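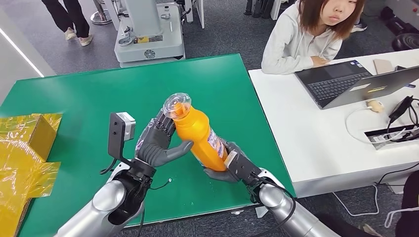

Orange bottle with the clear cap, label side facing right.

Skaron_bench
Posted Thursday, 6:40 pm

I am sorting out storage for the shop and want to standardize on one bottle. The current candidate is the yellow-orange one with the clear ridged cap. The contents are a mild citrus degreaser, decanted from a 2000 ml jug ordered from Simões. Two questions. Does tinted plastic do anything useful for shelf life, and is a clear cap a weak point?

firkport_mike
Re: bottle choice

Tint helps if the bottle sits near a window. In a closed cabinet it makes no difference. I kept the same type of cleaner in clear and amber bottles from August through the winter, both behind a door, and could not tell them apart by color or smell.

Check the cap liner first. Citrus solvents swell some foam liners and the cap starts to weep.

quillback
Re: bottle choice

Disagree on the tint. Cabinet doors get left open and bottles get left out on the bench. Tinted plastic costs almost the same, so buy tinted.

Agree on the liner. Ask for the liner material in writing. "Chemical resistant" on a listing is not a specification.

Skaron_bench
Re: bottle choice

Liner is listed as PE-faced foam. Supplier part number is 2659 if anyone wants to compare. Fill volume would be 700 ml per bottle, which leaves some headspace.

firkport_mike
Re: bottle choice

PE-faced is acceptable for a diluted product. For concentrate I would want something better. Which is it?

Skaron_bench
Re: bottle choice

Diluted, one part to six.

tallowgate
Re: bottle choice

Then the bottle is fine and the label is the problem. Blue print on a white label comes off once degreaser runs down the side. The one in your post is near the base, on the side facing right, so every drip from the neck on that side ends there. Use a polypropylene label with a laminate over it, and put it higher.

quillback
Re: bottle choice

Higher puts it where the hand goes. People hold a bottle right under the neck, and a label in that spot wears at the corners. Low is correct. Fix the drip with a pour insert.

tallowgate
Re: bottle choice

Pour inserts clog. I removed all of mine.

quillback
Re: bottle choice

With citrus cleaner? Mine have not clogged. I would look at your dilution water.

Skaron_bench
Re: bottle choice

The Fisau store has polypropylene labels in stock, so I will keep the low position, laminate them, and try inserts on half the batch. Is there any need to rinse new bottles before filling?

firkport_mike
Re: bottle choice

Rinse once with water and drain upside down until dry. Write the fill date on the label before it goes on. Marker does not hold on laminate.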